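El mate cocido

El mate cocido es una infusión de yerba mate que se prepara como un té, en saquito o hervida y colada, y se toma en taza, sin bombilla. Se bebe en Argentina, Paraguay y el sur de Brasil, y yo lo bebo todas las tardes desde que tengo memoria, así que ya aviso que este artículo me va a salir con cariño (no sé escribirlo de otra manera).

Nombres

En buena parte de Argentina se le dice mate cocido a secas; en el nordeste y en Paraguay van a oír más bien cocido. Si lleva azúcar quemada es cocido quemado, y ahí ya hablamos de otra cosa, mucho más oscura y con un perfume a caramelo que se te queda en la cocina hasta la noche. Mi abuela lo llamaba yerbeado, palabra que en mi casa sigue viva — aunque mis sobrinos se ríen cuando la digo.
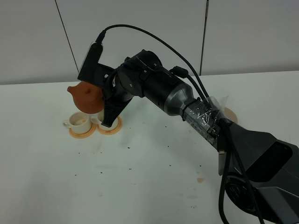
Preparación

La versión de olla es la que más me gusta. Se calienta un litro de agua, se echan 3 cucharadas soperas bien llenas de yerba apenas rompe el hervor, se apaga el fuego y se tapa. Unos minutos de reposo y a colar. Hay quien tira un chorrito de agua fría antes de colar para que la yerba se vaya al fondo, y funciona de maravilla, ¡pruébenlo!

Para el quemado se mezclan la yerba y el azúcar en seco y se tuestan. Tradicionalmente se hacía con una brasa encendida, revolviendo rápido; yo uso una ollita vieja de hierro y mucha atención, que del caramelo al carbón hay un suspiro. Después va el agua, con bastante vapor y bastante ruido, y se cuela igual.

El saquito es lo más cómodo. En mi alacena hay una caja de Komari, que es suave, y otra de Rurel, con más palo y más amarga, que reservo para tomar con leche.

Leche, azúcar y acompañamientos

Con leche es merienda de escuela, sin vueltas. Se sirve con pan y manteca, con galleta marinera o con tortas fritas si llueve. En Paraguay lo he tomado con chipa recién hecha, y fue uno de los mejores desayunos de mi vida. Mi amigo Oisín Coughlan, que es irlandés y le pone leche a todo, lo adoptó el primer día y ahora se lleva cajas enteras en la valija.
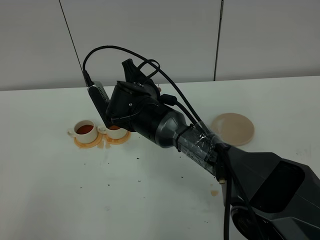 ¿El mate cocido tiene cafeína?

Tiene, igual que el mate cebado, porque sale de la misma planta. Cuánta llega a la taza depende de la yerba que se use y del tiempo que se la deje reposar. Yo después de las siete de la tarde lo hago bien liviano y con mucha leche.

Conservación

Lo que sobra aguanta en la heladera hasta el día siguiente, en frasco tapado. Frío, con limón y unas hojas de menta, es riquísimo en verano, aunque se pone un poco más amargo y suele pedir otra cucharadita de azúcar.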